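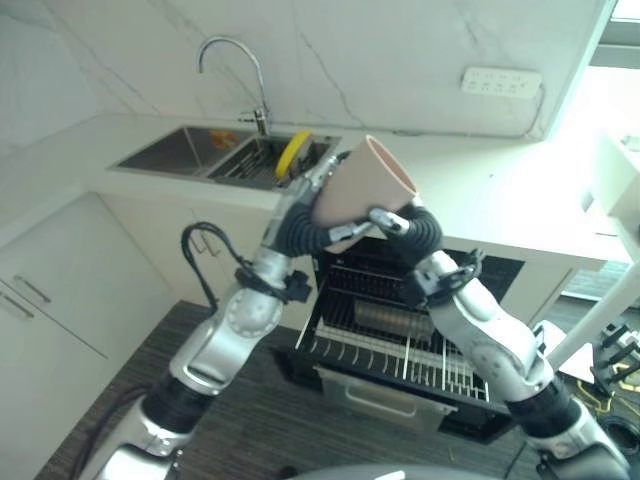
Jun 5, 2018

Up early for the bus to Ornside, which was late. I had the allotment paperwork in my bag and read it twice on the way. The rent for the year is 203 pounds, up from 200, and they want it paid before the end of the month. I posted the cheque near the station and bought a loaf.

Back at the plot by noon. The broad beans have blackfly again, worse at the far end. I pinched out the tops and sprayed the rest with soapy water, same as last year. The Sleiman potatoes I put in at the end of March are well up now and I earthed them over. The other row, the Zaltberg, has hardly moved — four plants showing out of 12. I dug down beside one gap and found the seed potato soft and full of slug holes.
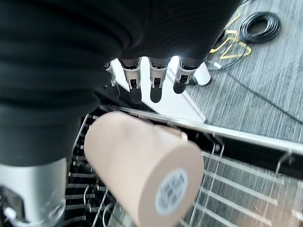 I don't think I'll buy that sort again. The space can go to leeks, if I can get any at the Plokberg nursery before they sell out. They only open in the mornings at this time of year, so it will have to wait until I have one free.

Picked the first gooseberries, small and very sour. Enough for a crumble with plenty of sugar.
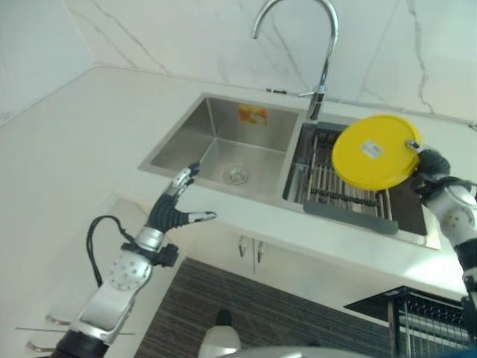 My back was bad by teatime and I left the hoeing. It clouded over about six but no rain came, so the water butt is still nearly empty. Must look for the hose connector in the shed tomorrow.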